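Kitchen bench tips from the Sarkville rack trials, updated 2018-06-19

Quick notes for anybody doing dish rack demos with the hand-held gripper. Written between runs so excuse the spelling.

**Table**

- Wipe it before every batch. Crumbs get under a plate and the plate rocks. Damp cloth, then dry cloth.
- Matte top beats shiny. Glossy one gave us glare spots and the policy chased them.
- Move the lamp if shadows get heavy – then leave it alone for the whole batch.

**Rack**

- Wire racks slide. Two dabs of museum putty under the feet, press, wait a minute.
- Turn the rack a little between demos. We did 800 with it square to the table and the policy fell apart when somebody bumped it. Next 1000 were with the rack turned all over the place, much better.
- Thin dark wire is hard for depth. Don't bother filtering, we just went with color only.

**Hand speed**

Go slow on the last couple inches. Everybody rushes teh drop. The Kuva set was recorded fast and the learned policy lets go early, plate hits the wire and tips. Same people, same rack, slower hands – fixed most of it. 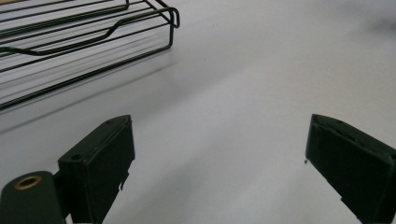 Also start with the jaws open wide, every time. Half open starts confused things more than we figured. If you forget, scrap the demo and go again, takes less time than trimming it later.

**Fingers**

- Dish soap film on the pads = slipping. Rubbing alcohol on a rag, let it dry.
- Check the screws at lunch. They back out.
- Scuffed pads are fine. Pads that have gone slick, swap them.

**What we got**

Held-out test was 102 tries, rack put down at a new angle each time. Turned-rack policy clearly ahead of the square one. Most misses were at the end loop of the rack, finger catches the wire comming in. Pundix planner as a baseline did OK on plates, bad on lids. Sakalauskas split is in the shared folder, use that one and not the old one from December.

**Still to try**

- mugs
- wet plates, towel underneath
- a white rack on the white table, probably ugly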